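A Kitchen Corner Built for Practice

The first thing Luana Dantas bought for the robot was a countertop. The arm came later, after she had the walls up and had spent most of a winter deciding how high a shelf should hang.

Dantas and Gudrun Amundsen share bench space at Pluseck, a members' workshop in a former printing plant. Their project is called Wuvside. It is a mock household corner with a robot arm in it, and it is meant to be a place where the arm can pick up ordinary things, put them down, and do it again the next day under the same conditions.

"We both had arms that could stack blocks on a clean desk," Amundsen says. "I wanted one that could deal with my counter at home."

The walls are flat panels in a pale lavender gray, held by slotted aluminum extrusion. Dantas picked extrusion because she could move a rail with one hex key and no drilling. The color came from a paint shop's return shelf. The top is white with a light gray marble pattern, and both of them now have opinions about it.
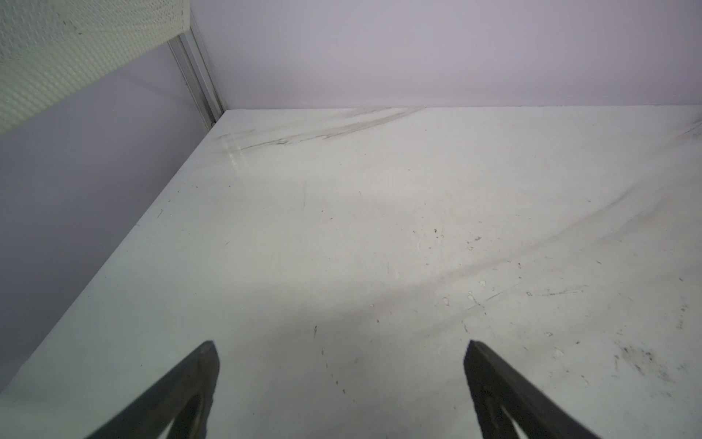

Light was the early problem. A glossy top throws back whatever is overhead, and the wrist camera sees the glare as a bright shape that moves when the arm moves. The arm also drops its own shadow over the spot it is reaching for. They tried two lamp positions in April and settled on neither. In the end they left the lighting uneven and recorded more practice runs, 513 of them for the first set of tasks.

The gripper fingers are the part that changes most. Amundsen draws them in the evening and prints them overnight. The early ones were solid and blunt, and they pushed small objects away before closing on them. Later versions got narrower tips and an opening cut through the body, which saved weight and print time. She also makes fingers with ridged pads for round objects. A print that comes out badly goes into a drawer labeled Saragih, after a board game neither of them can win.

Camera mounts took nearly as long. The camera has to see the fingertips and enough of the counter to be useful, and it can't hit anything when the wrist turns. The cable needs slack for the same reason. Dantas lost a week to a connector that worked loose every time the arm reached to the left. She found it by holding the cable in her hand and running the same motion until the picture dropped out.
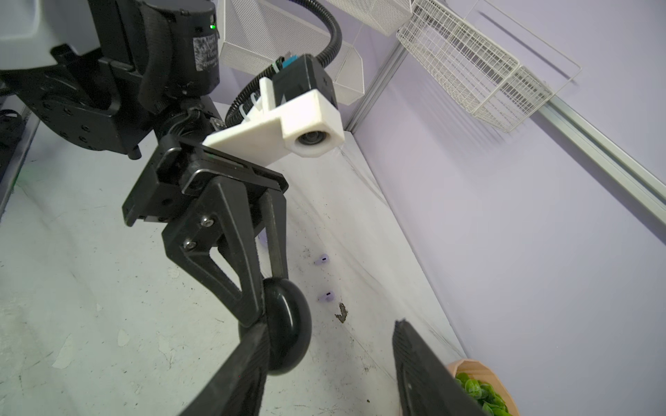
A black disc in the gripper at Wuvside. The camera sits in a white 3D-printed mount near the wrist.

The objects come from home, from thrift stores and from the Pluseck lost-and-found. Small things are harder than big ones. Anything round can roll, and anything shiny confuses the camera at certain angles. Baskets and bowls are in the rotation because putting an item into something is a different job from setting it on a flat surface.

The software that records and replays the runs is called Drisano. Dantas wrote it, and she describes it as a folder of scripts with a name. An operator moves a hand controller, the arm follows, and the joint positions are saved along with the video. A training run goes overnight on a desktop computer under the bench. In the morning the two of them pick a task and let the arm try it 50 times.

Their best result so far is on moving a single object from the counter to a bowl. The worst is on anything that has to be turned over first. Amundsen keeps the failures in a notebook with a line for each, and the current list has 134 entries. Many say "closed early." She thinks that one is a timing issue in the controller. Dantas thinks it is the fingers.

They have stopped cleaning the top between sessions, apart from spills that would stick to the pads. Marks and crumbs stay. A model trained on a spotless surface did poorly the first time someone ate lunch near it, and they would like the next one to have seen some dirt.

The next job is the shelf, which Dantas wants to lower by two inches so the arm can reach it with the elbow bent. Amundsen is printing another pair of fingers.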